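Condale Death Notices – README

Print this page
E-mail this page

Last updated February 10, 2021

What you have downloaded

One spreadsheet saved as plain text (notices.csv), one list of abbreviations (abbrev.txt) and this file, which you are at least pretending to read. The spreadsheet holds 2,943 death notices and short obituaries from the Condale Messenger, typed up from bound copies. Each row is one notice as printed. If a family paid for two, the person appears twice, and the wording often suggests that the two halves of the family were not speaking.

Columns

notice_id – a number. It means nothing and has gaps in it.
surname, forenames – as printed, including the misprints.
known_as – the name in brackets or inverted commas, if there was one. Condale ran heavily to nicknames. There are 10 men called Tich, and one of them, going by his notice, played in goal.
age – in years. Blank if the paper left it out. Infants are 0.
place – where the person lived, which may be a street, a farm or just "late of Jonell".
text – the whole notice, line breaks removed.
flowers – yes, no, family only, or blank. See below.
issue – the date of the paper. Please don't use it as the date of death. The Messenger came out on Fridays, and people died all week.

Spelling and corrections

We kept the paper's spelling. "Peacfully" is in there a lot, as is "sadly mist", which may have been deliberate. Where a later issue printed a correction, the corrected notice has its own row and the text begins with whatever form of apology the editor could bear. The best of these is row 1407, in which a Mr Innes is described as alive.

Words that don't mean what you think

Anyone counting phrases should know that the wording was partly the customer's and partly the clerk's. The front desk at the Messenger kept a card of suggested openings, and you can watch it change. "Fell asleep" gives way to "passed away", then for one long summer everybody is "called home", and in August of the same year they all go back to falling asleep. I would not build a theory of changing belief on this. I think the card was replaced and then found behind something.

"After a short illness" and "after a long illness, bravely borne" were priced by the word like everything else, so the short illness was also the cheap one.

The flowers column

I regret the flowers column. It looked simple. Then came "no flowers, she couldn't abide them", "garden flowers only, no chrysanths" and "flowers if you must". The first is coded as no and the other two as yes. If you disagree, the full text is sitting right beside it and you can recode the lot with my blessing.

Missing issues

105 issues are not in the bound copies at Drallance library. A few turned up as loose pages, and those are included where the notice was complete. Half notices were left out. The worst stretch is the second volume, where someone had been at the cookery column with scissors and the notices were printed on the back.

Checking

Đạt Nghiêm typed most of the rows and I typed the rest, then we swapped and read each other's against the page. His had fewer mistakes. Expect a few errors in the ages, where the print is worn and a 3 looks much like an 8.
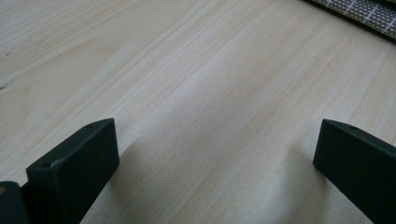 Pale wood with a fine, straight grain.

Using it

Free for family history, teaching and research. Say where you got it. These were real people and many have grandchildren in the town, so please think before putting row 212 on a mug. It has been done.

If you want a notice taken out, write to us with the notice_id and we will do it, no reasons needed. So far we have had one such request and 8 asking us to put in somebody who was left out. We can't do that, as the paper never printed them, but we have kept the letters.

Known problems

Accented letters go wrong in some older spreadsheet programs. Open the file as UTF-8.
Two rows share the id 866. They were married, so it has been left.
The place column still has Jonell and Jonell Bridge mixed up.

Print this page
E-mail this page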